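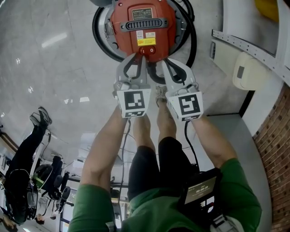 Relside Housing Association opens household equipment library for tenants at Bickerstaff Court

Tenants of Relside Housing Association will be able to borrow cleaning, decorating and garden equipment free of charge from March, when a new lending library opens on the ground floor of Bickerstaff Court.

The Relside Equipment Library will serve all 1200 households in the Association's general needs and sheltered homes. It will open with a stock of 300 items, among them vacuum cleaners, carpet washers, steam wallpaper strippers, stepladders, hedge trimmers, sewing machines and folding tables. Tenants may borrow up to 2 items at a time and keep them for one week. There is no joining fee and no deposit.

The library has been set up in response to the Association's most recent tenant survey, in which the cost of furnishing and looking after a new home was raised repeatedly in the written comments. Many of those who replied had moved in with little more than a bed and a cooker. Several described cleaning carpets by hand in the first weeks of a tenancy, or paying hire charges for a machine that was needed for a single afternoon.

Chelsea Oakley, Director of Tenant Services at Relside Housing Association, said: "A new tenancy is expensive. People are paying for removals, curtains and school uniforms in the same month, and a carpet washer comes a long way down the list. We looked at what was being asked for, and most of it was equipment that a household uses a few times a year. It made sense for the Association to buy it once and look after it properly."

The library will occupy the former rent office at Bickerstaff Court, which closed to the public when payments moved to the main reception. The room has been rewired and fitted with shelving, a testing bench and a lowered counter. The entrance on Marnberg Road is step-free, and a loading bay beside it may be used by borrowers for up to twenty minutes.

Opening hours have been arranged so that tenants who work during the day can collect and return items in the early evening. The counter will be staffed from 10am to 1pm and from 4pm to 7pm on weekdays. Tenants who are unable to travel because of illness or disability may ask for an item to be delivered by the Association's estate team, subject to available space on the van.

All electrical equipment will be inspected on its return and tested at regular intervals by a qualified member of the repairs staff. Filters, bags and brushes for the vacuum cleaners will be supplied by the library, and borrowers will not be charged for ordinary wear. Printed instructions in large type will be provided with each item and can be requested in other languages at the counter.

Repair and maintenance of the stock will be carried out by Disisari, a social enterprise which trains adults returning to work in the repair of small appliances. Under the agreement, Disisari will also hold a repair session at the library each month, to which tenants may bring their own lamps, kettles, irons and similar goods. Parts will be charged at cost and labour will be free.

Keegan Tomoana, Workshop Manager at Disisari, said: "A great many vacuum cleaners are thrown away with nothing wrong but a blocked hose or a worn plug. Our trainees learn to find the fault and put it right, and they learn it best on equipment that people are waiting to use. We are pleased to be working in a building where those people live."

The start-up costs of the library have been met from the Association's Community Investment Fund. A further grant of £2000 has been made by the Marnberg Neighbourhood Trust for the purchase of garden tools, which will be available to individual tenants and to the gardening groups at the sheltered schemes. Running costs for the first year are included in the existing tenant services budget and will have no effect on rents or service charges.

Tenants will be invited to comment on the stock throughout the first year. A request book will be kept at the counter, and suggestions may also be made by telephone or through the online tenant account. The Association will review lending records each quarter and will replace items that are seldom borrowed with those in greater demand. A decision on a second library, to serve homes on the eastern side of the district, will be taken after the first annual review.

Ms Oakley added: "We have started with the items tenants named in the survey, and we expect the list to change. If the shelves look different in a year's time, that will be because people have told us what they need."

How to borrow

Tenants should bring their tenancy number and one form of identification on their first visit. A borrower's card will be issued on the same day. Items may be reserved in advance by telephone or online, and will be held until closing time on the agreed day of collection. Borrowers must be aged 18 or over. Ladders, hedge trimmers and steam wallpaper strippers will be lent only after a short demonstration at the counter.

Items returned late will not incur a fine, although a borrower with an overdue item will be unable to take out another until it has been returned. Any fault or damage should be reported when the item is handed back, so that it can be repaired before its next loan.

Donations

The library is able to accept a limited number of donated items in good working order. Donors are asked to contact the tenant services team before bringing equipment to Bickerstaff Court. Gas appliances, electric blankets, upholstered furniture and petrol-driven tools cannot be accepted.

Notes to editors

Relside Housing Association is a not-for-profit landlord providing general needs and sheltered homes for rent.

Disisari is a social enterprise offering workshop training in the repair of household appliances.

Chelsea Oakley and Keegan Tomoana are available for interview. Visits to the library before it opens may be arranged through the Relside Housing Association communications office.

Ends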